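3.2 Collecting Demonstrations by Hand and by Remote Control 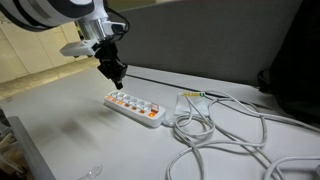
Figure 3. The cable-clearing task in the Tolville set.

We wanted demonstrations from people who had never moved a robot before, and the two ways of teaching turned out to suit very different moments of the task. In hand guiding, the teacher holds the wrist and walks the arm through the motion. In remote control, the teacher sits at the Pesau station and steers the gripper with a handheld controller. Cable clearing shows the contrast beautifully. The power strip in Figure 3 is rigid and lies at an angle to the gripper, so teachers mostly have to get the wrist rotation right, and hand guiding makes that almost effortless. The tangle of white cable beside it is another matter — loops cross over each other, and a teacher standing at the arm tends to block their own view of the strand they want. Remote teachers took longer per attempt but chose their grasp points with much more care.

We recorded 1558 demonstrations in total, of which 636 were hand guided. Each of the 8 teachers used both methods, in an order set by Thirumalai Sundaram before the first session. Tahira Rana labeled every grasp and release, and we dropped any recording in which the teacher stopped partway.

What excites us most is how well the two sets combine. A policy trained on 1000 mixed demonstrations picked up the approach motion of the hand-guided set and the patient grasping of the remote one — a result we did not see in our earlier Stestcombe trials, where all teaching was remote. Section 4 looks at this more closely.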